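4.2 How households describe the rooms they rent

The second part of the interviews dealt with the way tenants named and divided the space in their homes. The first part, on rent levels and length of stay, is reported in Section 4.1 and is drawn on here only where the two sets of answers disagree.

Tenants in Erley and Gramitz were asked to talk us through an ordinary weekday, from getting up to going to bed, and to say where each activity took place. We did not supply names for rooms. This followed the approach of Xiao and Pan in their earlier work on shared flats, in which the word "living room" was left out of the question sheet after it was found to steer the answers. Interviews were held in the tenant's own home in all but 13 cases, when they were held at the housing office in Flollarard.

The most common pattern was a single main room used for meals, paid work, schoolwork and rest. Tenants seldom gave this room one name. The same person might call it "the front" when speaking of visitors, "my office" when speaking of the morning and "the lounge" when speaking of the evening. In Gramitz, where the older blocks have a wide hallway, a number of tenants counted the hallway as a room and were surprised that it did not appear as one in the tenancy agreement. One woman had kept a desk there for seven years. She told us that the landlord's plan showed "a corridor and nothing else", and that she had stopped arguing about it.

Floor use came up more often than we had planned for. The question sheet asked about chairs, tables and beds, and had no line for activities carried out on the floor. Tenants raised the matter themselves, mostly when speaking about children, exercise, sorting clothes or repairing things. Bai added a prompt on floor use after the pilot in September, and all later interviews include it. Answers from the pilot have been kept in the main set but are left out of Table 6.

Three points follow from the answers to this prompt. Tenants with a table large enough to work at still used the floor for jobs that spread out. Those who shared with people outside their own family used it less, and gave tidiness as the reason, although several then described a bedroom floor that was in use most of the time. Finally, the age of the tenant mattered less than we had expected. Older tenants in Erley spoke of kneeling or sitting on the floor for short jobs, and two had bought rugs for the purpose.

The rent figures do not explain these differences. A tenant paying 3060 a quarter for a renovated flat in Erley and a tenant paying well under half of that in Gramitz gave nearly the same account of their main room. What did separate them was storage. Flats with a built-in cupboard or a cellar share were described in terms of rooms. Flats without either were described in terms of piles, corners and "the bit by the window". Chatzigeorgiou has argued that storage should be treated as a separate measure in surveys of crowding, and our answers support this, at least for flats with fewer than three rooms.

Clothing and posture also entered the accounts. Tenants drew a line between outdoor clothes and what they wore once the door was shut, and some would not sit on the bed, or let guests sit on it, in the former. Shorts and a T-shirt were the usual answer for the warmer months. Work done at home was often done in the same clothes as rest, with the two activities running into each other over an afternoon (Figure 5). 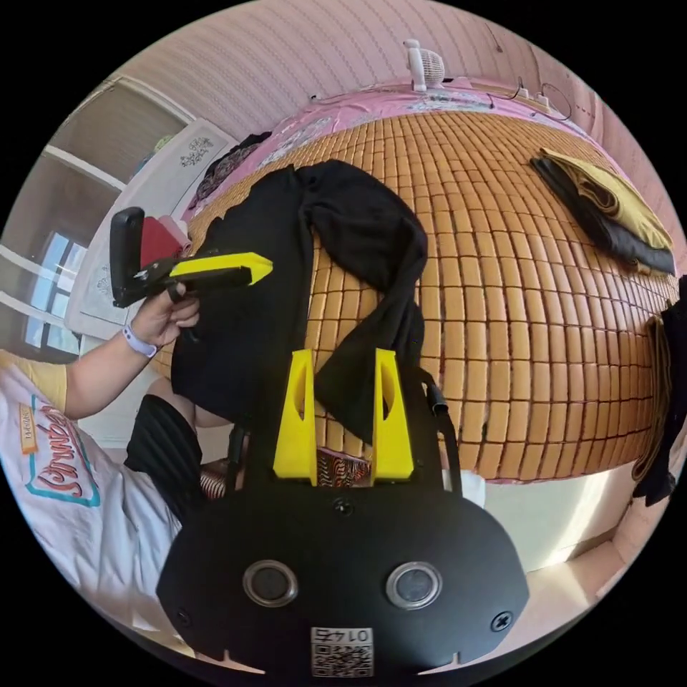

Figure 5. Everyday dress: printed white T-shirt with yellow sleeve trim, worn with black shorts.

We did not code clothing as a variable. Cao, the software used for the transcripts, allows only 100 codes in a project, and these had been given over to rooms, objects and times of day before the subject came up. Gu went back through the Erley transcripts by hand and marked each mention of changing clothes on coming home. The mentions cluster in the late afternoon and are far fewer among tenants working from home, who have no clear moment of return. The Gramitz transcripts have yet to be read in this way.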